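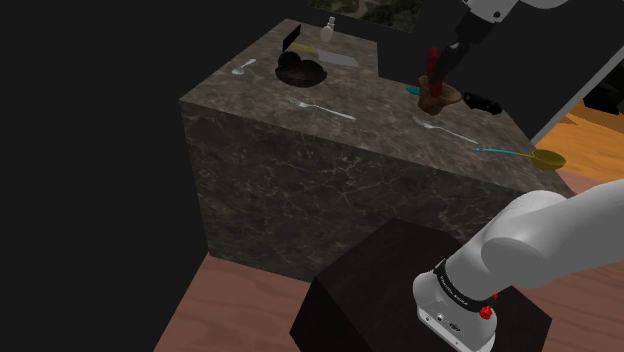 The counter layout in the simulator, with the arm on its pedestal and the gripper at the wooden vessel.

Setting up the counter cell in Pikley

Before you start, have the Khondokar arm model installed and the Dudex kitchen set unpacked in your assets folder. The steps were written for release 7 of Pikley. Menus in older releases are laid out differently.

1. Load the counter first and leave it empty. Set it as a fixed body, or it will creep when the arm pushes down on it.

2. Add the pedestal in front of the counter, with its top slightly lower than the worktop. Fix it to the floor.

3. Attach the arm base to the pedestal top. Use the fixed joint, not the default contact. Run 200 steps with the motors off and brakes on. If the base shifts at all, delete the joint and make it again.

4. Place the large items: the bowl and its dish, the wooden vessel and the bottle. Drop each one from just above the surface and let it settle before adding the next.

5. Place the knife, forks and spoons. These are thin, and they sink into the marble if the contact margin is left at zero. Select them all and apply the thin object preset.

6. Put the item with the dark red handle into the wooden vessel, handle upwards. Check the collision shape of the vessel. It must be hollow. A solid hull throws the handle out on the first step.

7. Move the gripper over the vessel and lower it until the fingers are beside the handle. Close at 70 per cent speed. Full speed tends to knock the vessel over.

8. Save the layout under a new name, then reset and reload it. Everything should come back where you left it.

If the run stops with error 559, two bodies overlap at the start. Turn on the contact view and look at the cutlery first, then anything near the counter edge. Lift the item a little and save again.

The Vinbridge layouts use a taller pedestal, so redo step 7 if you import one.

Page maintained by Rajitha Jayasinghe. Last checked in February.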